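Helatham Residents' Association
Minutes of the summer general meeting, 2022-07-30
Community room, ground floor

Chair: Struan Cowie
Households represented: 77 of 196, in person or by proxy

1. Minutes of the last meeting

Approved with one correction. The spring minutes said the parking study was "well received." Several people who were in the room did not remember it that way, and the words were struck.

2. Water bills

The chair reported on the plan to replace the single building meter with separate meters in each unit. Bosex has sent a revised proposal. It says the average household would save 20 percent on water in the first year.

The chair asked where that number came from. The Bosex letter points to "comparable buildings" and names one, Dotudville. The chair called the manager at Dotudville and was told that their meters went in at the same time as new toilets and a new boiler. He said he did not see how anyone could tell which of the three had saved the money, and that the manager there could not tell him either.

A member from the fourth floor said she would still like to pay for her own water and not her neighbors'. Applause from part of the room. Another member pointed out that she would also be paying a monthly reading fee, which is on page 2 of the proposal in small type and is not included in the savings figure. It was asked whether the fee could go up. The contract says it can be "adjusted."

A motion to sign before the end of the summer, to keep the quoted price, failed. The chair noted that the last quoted price was also said to be expiring, and it came back unchanged.

Agreed: Bosex to be asked for actual bills, before and after, from a building where nothing else was changed. Item held over to November.

3. Roof

The patch over the east stairwell was inspected in June and passed. It leaked in July. The contractor says this is a different leak. Members asked how he knows, given that he has not been back up. The chair will meet him on the roof and wants to be shown both spots. No further payment until then.

4. Hallway lights

The motion sensors on the second floor turn off while people are still looking for their keys. The electrician has offered to set them to a longer delay at no charge. Accepted. One member asked why they were not set that way to begin with. No answer was available.

5. Recycling

The new bins were supposed to cut the number of rejected pickups. There were four rejected pickups before the bins and four after, over the same number of weeks. The supplier has suggested larger signs. The meeting was not persuaded that people are failing to see the present signs, which are bright yellow and at eye level. No money approved for signs.

6. Cleaning of shared rooms

The current cleaning contract runs out at the end of the year. The company wants to add a "premium surface program" to the renewal. The chair read the description aloud twice and was unable to say what would be done under it that is not being done now. A member who used to manage a hotel said that glass and mirrors need a decent cloth and somebody willing to change it when it gets dirty, and that she had never seen a program improve on this.

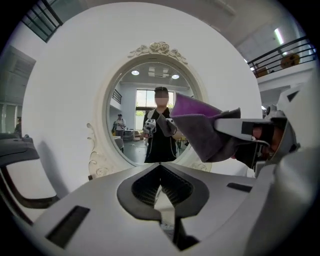

Item 6: folded microfiber cloth, gray and purple, against a mirror.

The company will be asked for a price without the program. If there is no such price, the chair will get two other quotes.

7. Other business

A request for a second bench by the front door was put off. The first bench has a loose slat and should be fixed before another one is bought.

A member asked whether the survey sent out in spring would be published. The chair said few forms came back and he did not think they showed anything, but that they can be read in the office by anyone who wants to.

Noise from the garage door was raised again. Oil has been tried. The member nearest the door says it made no difference; the member who applied the oil disagrees. Both will be present for the next test.

8. Next meeting

November, same room. Date to be posted by the mailboxes.

Minutes approved for circulation by S. Cowie.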